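Progress report to the Grultimia Fund, spring grant period
Prepared by Nelly Ospina, Sedance Community Breakfast
Saturday, June 24, 2023

I had hoped to get this to you a little sooner, but the last week of school is what it is, and I wanted the final figures from both sites before I sat down to write. Thank you, as ever, for your patience and for the kind note you sent with the second payment. I read it aloud to the morning crew and it went up on the wall by the coats.

Between the Flimier Street hall and the Kaewkla school we served almost 3,000 breakfasts this spring. Flimier Street had the steadier numbers. Kaewkla was slow until we moved the opening time earlier so it matched the first bus, and after that we had families staying to eat together, which was lovely to see.

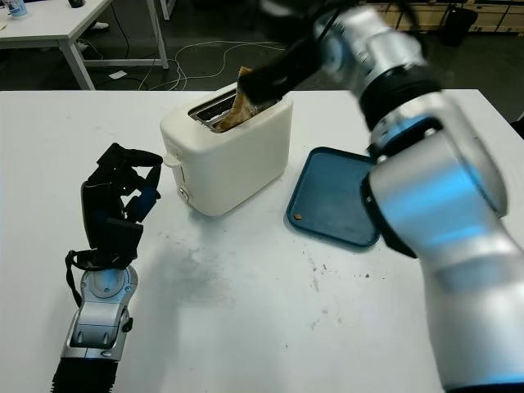

Toast and eggs are still the favorite by a long way, with oatmeal gaining ground on cold mornings. We did try a fruit and yogurt day at Kaewkla, and the younger children liked it more than their parents did. We'll bring it back once berries are cheaper.

On money, we spent $1,000 on groceries from your grant and $222 on cups, bowls and dish soap. That leaves $500, which I would like to carry over, if you are agreeable, toward the summer sessions. The bread order went up in price twice and I am still talking with the bakery.

Summer breakfasts start in July at Flimier Street only, as the school is closed for floor repairs. We still need a second person for the early shift and a fridge that shuts properly.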